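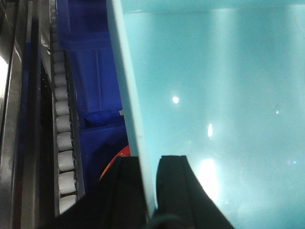
Residents of Lostwood will be able to drop off rigid plastic sheet at the Rangel Road recycling center starting in June, the town said in a notice posted 2025-03-04. Until now the center has taken only bottles, tubs and jugs, and anything flat and stiff has gone in the trash or been left at the gate. The new category covers patio roof panels, greenhouse glazing, old sign blanks and cold frame lids. Color does not matter. A see-through blue-green sheet like the one in the photo will be accepted on the same terms as clear or white, as long as it is one kind of plastic all the way through.

The town signed a two-year agreement in February with Plerkix, a plastics processor that already buys material from three other towns in the county. Plerkix will supply the collection cages and haul them away when they are full. Lostwood will pay $2970 a year toward trucking. The money comes out of the existing solid waste budget, and the price of a household permit stays where it is.

Sheets must be no longer than 6 feet on any side. Longer pieces can be cut down at home, but there will be no cutting at the center. Screws, foam tape, rubber gaskets and metal trim have to come off first. Protective film can stay on if it will not peel. Mud and moss should be rinsed off, though the notice says light staining is fine.

Several things will still be turned away:

- fiberglass panels, including the ripple kind used on older carports
- vinyl siding and window frames
- laminated safety glass
- sheet with wire or mesh inside it
- anything painted on both sides

Fiberglass is expected to cause the most confusion, as old carport panels can look a lot like plastic ones from a distance. Staff will have a sample board at the entrance so people can compare. Fiberglass usually shows threads along a broken edge. Anyone who is still unsure can ask at the booth before unloading.

The cages will stand along the north fence, past the cardboard compactor. Drivers should follow the one-way loop as usual and pull over at the green sign. The swap shed, which has used part of that strip for furniture, moves to the other side of the booth in May and will be closed for 2 weeks while that happens.
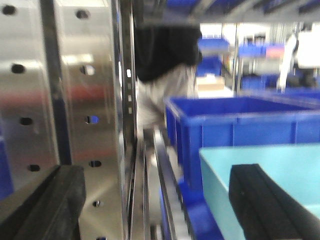 Small businesses inside town limits may also use the service, with a limit of 100 pounds per visit. They need a commercial permit, and loads will be weighed on the way in. Sign shops and builders with more than that should call Plerkix to set up their own pickup. Contractors working on a home in town may bring panels from that job on the homeowner's permit if the homeowner is with them.

Material from Lostwood will go to the company's plant, where it is sorted by resin type, shredded and sold as flake. Some of the flake will be used in Stanance, a line of garden edging and raised bed boards that Plerkix makes in the same building. The agreement does not require the town to buy any of it back. Loads with too much of the wrong material can be refused, and the town would then have to cover the cost of disposal.

The public works department asked for the change last fall after a run of storm damage to porches and sheds left a lot of broken paneling at the center. Most of it was hauled to the landfill with bulky waste. The department had looked at a single collection day as well, but found that renting a roll-off container for it would cost nearly as much as a full year of the new service.

The center keeps its current hours. A printed guide to the new category will be mailed with the spring water bill, and copies will be at town hall and the library. Residents who have panels to get rid of before June can keep them at home or pay the regular bulky waste fee. Panels left outside the gate will be treated as dumping.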